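Travel Help > City Breaks > Plesau > Getting around

One day in Plesau with my mother, walking tour or the little bus?

mapfoldedwrong

Hi all! We're staying in Sernville this fall and want to take the train over to Plesau for a day. My mother is 79 and walks fine on the flat, but hills are another story, and from what I can tell the old town is pretty much one big hill with churches on it. I keep going back and forth between the Bednárik walking tour (the morning one) and the small sightseeing bus that leaves from the station square. She loves a guide who tells stories and she'd hate sitting with headphones on. I also have no idea if the bus gets anywhere near the upper gate or if it just drives around the bottom and lets you look up at things. Do we need to book? And is there anywhere decent to sit down for lunch that isn't all stairs?

twoseatsleft

Did both last year, so I'll put in my vote for the bus first and the walking after. The bus goes all the way up to the upper gate, waits there a few minutes, then comes back down the far side by the river. You can get off at the top and skip the return half, and the driver didn't mind at all when we did it. From the gate it's downhill through the old town the whole way, cobbles but no steps if you stay on the wide street and ignore the signs for the "scenic" shortcut. (My knees took the scenic shortcut. Never again.)

The Bednárik tour is really good, I have to say. Our guide was hilarious and knew every scandal on every corner. But it meets at 9 at the bottom of the hill and runs 2 hours, with a lot of standing around while people take pictures of doors. If your mother is okay standing, ask them whether you can join at the top. They let a couple in our group do that, you just have to write to them ahead of time.

For lunch, go to one of the places along the river. The ones on the main square are fine but you pay for the view, and the restrooms are always in the cellar.

pettonbound

bus is ok. last one goes at 4 when we were there so don't hang around up top too long. if you have a second day go to Petton instead, its flat and the boat is nice

nosunhat

I'd disagree a little on booking. We just showed up for the bus in summer and there was a line, and it only has 17 seats, so a tour group can fill the whole thing. Fall is probably calmer but I'd still buy tickets when you get off the train. The booth is on the left as you come out, next to the bike racks. Bring a sweater too, the windows don't really close!

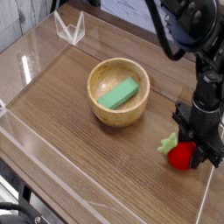 Sernville, October

mapfoldedwrong

Coming back to say thank you to all of you! We took the bus up, got off at the gate and met the Bednárik group there (I wrote to them the week before and they answered the same evening). Mom walked right behind the guide the whole way down and asked so many questions that I think she got her own private tour. She did need to sit for a bit by the fountain and they waited for her, which was so kind. Lunch by the river was soup and a very large dumpling each. We didn't make it to Petton, it rained all the next day, but she's already talking about spring.

Tagged: day trips, older travelers, guided tours, Plesau

Contact the moderators | Community rules | Back to top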